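How to Budget for Your First Pick-and-Place Setup (Without Crying Over the Spreadsheet)

Posted 3/2/20 by Catarina Veloso

So you've decided you want a robot arm that picks things up and puts them in other things. Great! I've now written this budget twice, once badly and once okay, and Hermine Holzer (who signs our purchase orders) asked me to get it all down before I forget. Our job is bakery items into baskets, but most of this should carry over if you're handling soap or socks.

Step 1. Write down what you're picking

Do this before you look at a single arm. I mean a plain list of every item, with its longest side, its weight, and whether you can squeeze it. My first list just said "bread," and I got quotes for three completely different machines. A long braided loaf and a small knotted roll are not the same job. One is heavy at both ends and wants to tip, the other wants to roll away. Weigh the heaviest thing you have, then add the weight of the gripper, and that total is the payload number you give the seller. I forgot the gripper the first time. Don't do that.

Step 2. Split the money into four piles

Arm, gripper, table and mounting, and everything else. The fourth pile is the one that got me. It has your power strips, cable ties, spare cables, emergency stop, shipping, and whatever you put on the tabletop. I had $90 in there. We ended up at $619, and that was with Ulises Tello lending me a box of cable clips he had in his desk.

Step 3. Get two quotes for the gripper

We asked Stoltico and Kuster. Both could do a two-finger parallel gripper, and the prices were close until I asked about spare fingers. Ask about spare fingers! Pads wear, and if you're handling food you may want a different pad material altogether, so find out what's certified and what isn't before anybody lets you near a real product line. Kuster's replacement set came to $70, Stoltico's was $352 (it included a new mounting plate I didn't need). Also check the opening width against the list you made in step 1. If your widest item only just fits, go up a size. 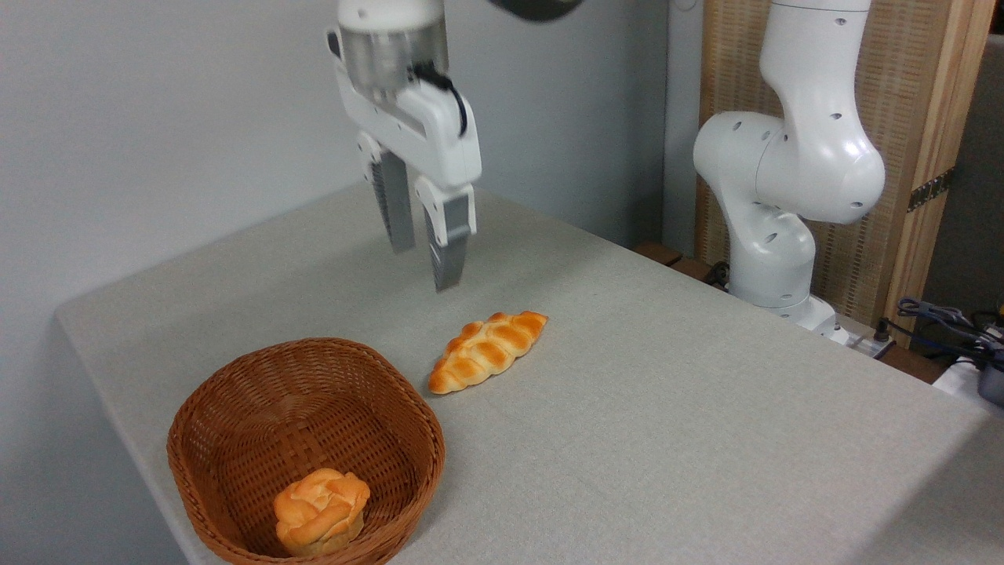 Step 4. Decide on one arm or two

I went back and forth on this for most of February. Two arms sounds like double the fun, and it can be, but it's also double the cabling, a bigger table and a lot more time spent making sure they don't bump elbows. If one arm can reach every spot you care about, budget for one and leave room for the second. If you need one arm to steady the basket while the other loads it, put both in from the start, and get the quote for both together. Severin Eberhard got us a better price from Cuker just by asking for the pair on the same order.

Step 5. Measure the table, then measure it again

Mark the base positions with tape. Swing a broomstick cut to the arm's reach and see what you hit. Walls, cabinet doors, shelves, you. Then work out where the cables go and how far the nearest outlet is. Ask the seller what the base has to bolt to and how much load the table has to take, and get the answer in writing.

Step 6. Put a price on your own time

This line was missing from my first version. Setup, teaching positions, redoing the positions after you move the table two inches... it all adds up. Hicham Zaki keeps our hours in Kitance, so I pulled the numbers from there, but a notebook works fine.

Step 7. Hold something back

Keep a cushion in the budget and don't tell the sellers it exists. Ours went on a longer cable and a second round of shipping.

If you've got a quote you can't make sense of, leave it in the comments with the prices blacked out and I'll have a look when I can. Next time I'll go through service contracts, which I'm still arguing with Hermine about.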